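Money > Household > Paperwork

When Your Home Insurer Changes Hands: Tips for the Kitchen Drawer File

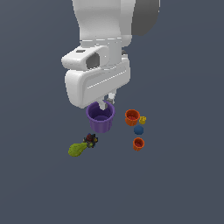

4 min read

Most people find out their home insurer has a new owner from a letter they nearly throw away. Ours came in May, when Lusell took over the household policies that used to be written by Husar. The policy number changed, the claims phone line changed, and the old website sent us to a login page that didn't know who we were.

A policy normally carries on under its existing terms until it's up for renewal, but read the letter to be sure. Most of the work is in your own paperwork.

Read the letter twice

Look for the date the new company becomes responsible for your policy, and underline it. Then look for anything that asks you to act: a new payment authorization, a new online account, a form to return. If there's a deadline, put it on the kitchen calendar the same day.

Don't call the number in the letter to confirm it's real. Call the one on last year's policy, or look the company up with your state insurance department. Fake letters tend to go around whenever a company is in the news.

Save everything from the old account

Log in to the old site while it still works and download the full policy, the declarations page, every endorsement and any claim history. Save them as files with plain names, such as "home policy 2nd year" or "roof claim." Print the declarations page. It's usually the one you'll be asked for.

If you've had emails with an adjuster or an agent, save those too. Liviu Sandu, a neighbor of ours in Velturside, had been told in writing that his garden shed was covered as part of the main structure. The new company's system listed no shed. He forwarded the old email and it was added back without a fuss.

Set up the file

An accordion folder is fine. So is a big envelope. Ours has these sections:

- Current policy and declarations page
- Letters about the change of owner
- Proof of payment
- Receipts for anything over $220
- Appliance manuals with the serial number written on the front
- Repairs and contractors' invoices

The dollar limit is our own. Pick whatever amount you'd be annoyed to lose. Thermal paper receipts fade, especially in a drawer next to the stove, so photocopy them or scan them before they go in.

Keep 2 copies of the policy pages, one in the folder and one somewhere outside the house. A relative's place works. A cloud account works too, provided another adult in the household knows how to get in.

Redo the home inventory

A change of insurer is a good excuse to do the list you've been putting off. Go room by room and write down the item, the brand, the year you bought it and what you paid. Open the cupboards. Kitchens are where people leave the most out: pans, knives, the mixer, the good dishes, the contents of the freezer. Ours took an evening and ran to 11 pages, mostly kitchen and workshop.

For tools, write the model number as well. Sorin Tănase runs a small repair shop in Jastcombe and keeps his list taped inside the door of his tool cabinet, with a second copy at home. He adds a line when he buys something and crosses one out when he sells it. A list kept that way never needs a big update.

Tools used for paid work may not be covered by a home policy at all, or only up to a low limit. Ask, and get the answer in writing.

Check the payments

If you pay by bank draft, look at the statement for the first 2 months after the changeover. You're checking that the new company has taken its payment and that the old one has stopped. If the premium goes through a mortgage escrow account, call the mortgage servicer and give them the new company name and policy number. Don't count on the insurers to have done it.

Never cancel a draft until you have written confirmation that the new one is set up. A missed payment can lead to a cancellation notice, and a lapse in cover is harder to fix than a double payment.

If you have a claim open

Get the new claim number and the name of the person handling it. Ask whether they have your photos and estimates, and send them again if there's any doubt. Keep damaged items until you're told in writing that you can throw them out. Jot down the time of every call and who you spoke to. A notebook on top of the fridge does the job.

At renewal

Compare the new declarations page with the old one, line by line, with a ruler if it helps. Check the deductible, the limit for personal property, water backup, and any extra cover for jewelry or bicycles. Small items are easily dropped when policies move to another system. If the price has gone up and the cover hasn't, get quotes from other companies before the renewal date.

Once the new policy is in the folder, move the old one to the back and leave it there. Damage sometimes turns up long after it happened, and the policy that was in force at the time may be the one that matters.

Budgeting Insurance Kitchen Workshop Repairs Contact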